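Print | Email this page

Week 7 handout — faults, Podadby bedroom task

Fault 3: grip did not release. Open command sent, fingers stayed shut, arm kept going. Log says "open OK" (it wasnt). Check finger position, not the command!! Stop button first, then hands near the cloth. Also read teh Plavo notes on cable snags.

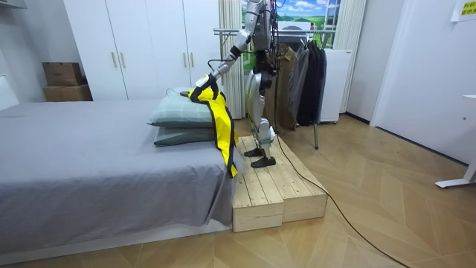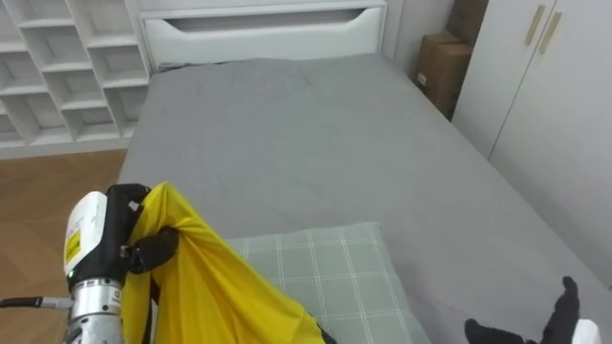
Yellow garment in the grip, both views.

Hand in fault tree, 400 words max.

Related
Fault 2: lost wrist signal
Ommont stop-button checklist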